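Humero Fabric Shaver and Wool Cycle Guide
Section 4: Washing, Drying and De-Pilling Knits

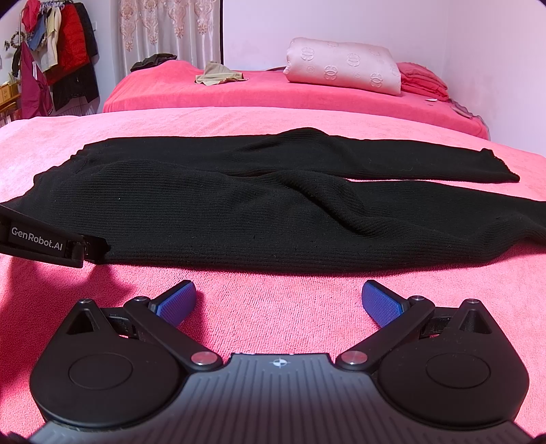

Before you start, a word about expectations. The Humero will take the fuzz off a sweater. It will not make the sweater bigger again after you have put it through a hot wash, and the 17 people who wrote to the help desk in July to ask about this all got the same reply.

Read sections 4.1 to 4.3 in order. Most of the trouble we hear about comes from people who skip to 4.3 because it is the one with the motor.

4.1 Washing

1. Read the care label. If the label has been cut out for being itchy, assume the garment is wool and treat it with respect.

2. Turn the garment inside out. Fasten any buttons and zippers.

3. Fill a basin with cool water and add one capful of wool detergent. The cap holds what it holds. Two caps will give you a basin of foam and half an hour of rinsing.

4. Push the garment under and leave it for 8 minutes. Do not rub, wring, or scrub at the cuffs.

5. Drain and rinse with cool water until the water runs clear. Keep the rinse water at the same temperature as the wash water.

6. Lift the garment out with both hands underneath it. Wet wool is heavy, and a sweater picked up by the shoulders will become a dress.

Note: If you are using a washing machine, choose the wool or hand-wash program and the lowest spin. On machines with a program called "Delicates Plus" or "Gentle Care," consult the machine's own manual, as these names can mean nearly anything.

4.2 Drying

1. Lay the garment on a clean towel, roll the two up together, and press along the roll. Kneeling on it is fine.

2. Unroll, move the garment to a dry towel or the mesh rack, and ease it back into shape. Measure across the chest if you wrote down the width before washing. You were going to write it down.

3. Leave it flat, away from radiators and direct sun, and turn it over once the top feels dry.

4. Wait. A thick rib can take two days. A fan helps. A hair dryer helps less than you would think and makes the house smell of sheep.

Caution: Never hang a wet knit. Never put one in the tumble dryer "just for five minutes."

Caution: Keep cats off the drying rack. We do not have a method for this.

4.3 De-pilling

You will need the shaver body (model 1102), the guard ring, the small brush, and a firm flat surface. An ironing board works well. Your own leg, with the sweater still on it, does not, and voids the warranty as well as the sweater.

1. Check that the garment is completely dry.

2. Spread it out on the flat surface and smooth it with your palm. Do one sleeve at a time. Look underneath for tucks and folds, which the shaver will find if you don't.

3. Clip the guard ring over the blade and turn it until it clicks. Use the HIGH setting for cables and ribs, and LOW for anything fine.

4. Switch on. The motor takes a second to come up to speed and sounds worse than it is.

5. Move the shaver in small circles without pressing down. On ribbed knits, follow the ribs up and down instead. Going across them catches the raised edges and leaves a line.

6. Stop and empty the lint cup when it is half full. A full cup makes the blade drag.

7. Switch off before lifting the shaver from the fabric, and brush off whatever is left.

Note: The underarms and the sides where the sleeves rub are always the worst. Two light passes beat one determined one.

Caution: Do not shave over seams, buttons, embroidery, darned patches or loose threads. If you see a loose thread, pull it through to the inside with the hooked end of the brush first.

Caution: Unplug the shaver before touching the blade. It is small and looks harmless – it is neither dull nor forgiving.

4.4 Putting knits away

Fold them. Hangers leave two little points at the shoulders that make the wearer look as though wings were planned and then cancelled. Put the heaviest at the bottom of the pile, and brush each one down before it goes into storage for the season.

Cedar blocks smell nice and need sanding once in a while to keep smelling nice. Moths prefer a sweater with a bit of soup on it, so go back to 4.1 if there is any doubt.

Replacement blades are part number 915 and are sold in pairs. Blades for the older Zumport shaver look the same and fit almost perfectly – please do not use them.

Text by Jurgita Tamošiūnaitė, checked by Tín Đồng. Revised May 18, 2020.

Continue to Section 5: Cleaning the Blade and Lint Cup.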